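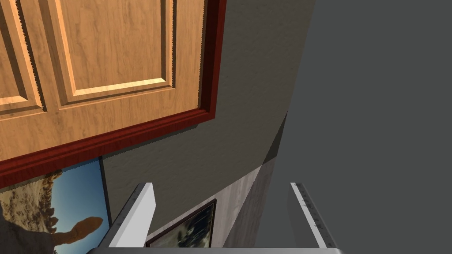

Why does the planner reject a goal pose that it accepted a minute earlier in the same sim session?
Most often because the collision world got rebuilt in between and something in it moved, usually by way of a stale transform. Dump the planning world before and after, diff the two, and look at the transforms before you go anywhere near the tolerances.

Ticket: Kavham planner returns NO_VALID_GOAL after camera switch
Component: Kavham (motion planning), Peng (sim bridge)
Opened by: Tia Wainwright
Assigned to: Ashley Lightfoot
Severity: medium, upgraded from "weird"

Report (Tia)

Running the double door task in the Dukside house. With the head camera as the active view, the planner finds a path to the door handles every time. I switch the active view to a wrist camera, switch back, ask for the same goal, and get NO_VALID_GOAL after a 30 second timeout. Restarting Peng fixes it. Restarting me does not, though I did try lunch.

Things I changed that made no difference: random seed, planner type, goal tolerance, chair.

Log excerpt:

planner: request 833 accepted, group=right_arm
world: rebuild triggered by view_change
world: 36 collision bodies loaded
tf: lookup head_cam to base, using cached value
planner: sampling goal states, max 4000
planner: 4000 samples, 0 valid
planner: NO_VALID_GOAL

Reply (Ashley, 9:40 a.m.)

Thanks for the log. "Using cached value" is the sort of phrase that gets a person out of bed. Can you do the following, in order, and paste what you get?

1. Start a clean session and save the planning world with dump_world before touching the view.
2. Switch to the wrist camera and back. Save it again.
3. Diff the two files. Ignore the timestamps, which will all differ and mean nothing.
4. Send me the head view from the same session, so I can check the door against the collision bodies.

Reply (Tia, 10:15 a.m.)

Done. The body count matches before and after. The poses do not. Every static body in the second dump is rotated by the same amount relative to the base, door and floor included. As far as the planner knows, the house has fallen over and taken the handles with it.

Head view from that session. The whole room sits at a tilt in it, and the double door is at the far end between the two grippers:
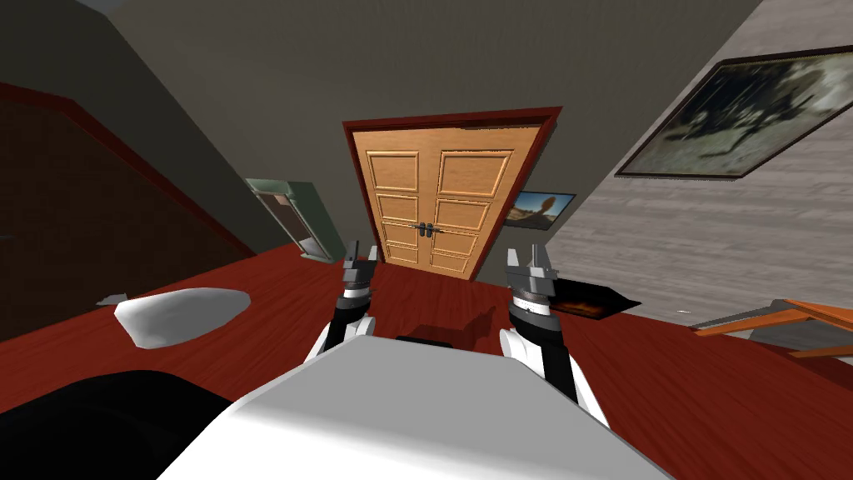

Cause

The tilt in the render is harmless. It comes from the head camera's own orientation, and Peng knows about it. The trouble starts on a view change, when Peng rebuilds the collision world in the frame of the active camera and then converts it back to base. On the second switch it applies the head transform but reads the wrist transform out of the cache, under the head's name. The names were right. The contents were somebody else's.

The planner did its job. It was handed a sideways house and declined to put a hand through the wall of it.

I found a comment above the cache that says "safe, views never change at runtime." I wrote that comment. We'll move on.

Workaround

Until the patch is in, call clear_tf_cache after every view change and then trigger the rebuild by hand. If you do these the other way round, you rebuild from the bad value and then clear it, and you're back where you started with a cleaner cache.

Fix (Ashley)

Static bodies are now stored in the base frame at load and left alone. A view change no longer triggers a rebuild. The cache key includes the camera name and the sim step. I also made the log line say which camera the cached value came from, so the next person can be alarmed sooner.

Verification (Tia, 3:20 p.m.)

Ran the door task on the patched branch, switching views before every request. World dumps match down to the last digit. Planner finds a path each time. I put the chair back.

Open item: the Drultlow lab scene has its own copy of the rebuild code and probably the same bug. Separate ticket filed, assigned to Ashley, who has seen it and sighed.

Status: resolved, pending merge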